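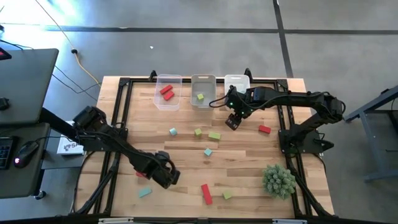

Search our shop Enter keyword Go

The Laskowska Board Butter, 7 oz. tin

We have been making this board butter in the back of the shop since my aunt's old recipe card turned up in a drawer, and it is still the thing people come back for most. It is a soft, spreadable mix of food-grade mineral oil and beeswax, good for butcher block, cutting boards, wooden spoons, salad bowls and that rolling pin you inherited and feel a little guilty about. There are no dyes in it and no perfume, just a faint smell of honey when you open the lid (I will admit to sniffing it more than I need to!).

One tin goes a surprisingly long way. Magdy El Ouafi, who runs the finishing bench here, does a full kitchen island with two coats and still has enough left over for the boards.

How to use it

Wash the wood with a little dish soap and let it dry overnight, standing up if it's a board. Scoop out a bit with a clean cotton rag and rub it along the grain until the whole surface looks shiny. Go easy on the edges but don't skip the end grain - it drinks up more than you would think, and a second helping there is money well spent. Leave it for 5 hours, or until morning if you're the patient sort, then buff off whatever is left.

A brand new top likes a coat once a week for the first month. After that, go by feel. When water stops beading up and just sits there looking flat, it's time.

Please don't use it over varnish or any other hard finish, where it will only sit on top and get sticky. And if your tin arrives soft in the summer heat, put it in a cool cupboard for a day and it will firm right up again.

Sizes

Small tin, 2 oz. - nice for a gift or a couple of spoons
Regular tin, 7 oz. - the one most folks want
Refill bag for the regular tin

We also carry the Wutum cotton rags, sold in packs of 5, and the Catuvik scraper for boards that have seen some hard years. Doina Georgiou packs every order herself and will gladly tuck in a handwritten card if you leave a note at checkout. We don't ship the refill bags during the hottest weeks, but you're always welcome to pick one up at the counter.

Last updated: Saturday, June 8, 2019

Contact us | Copyright Laskowska | Back to top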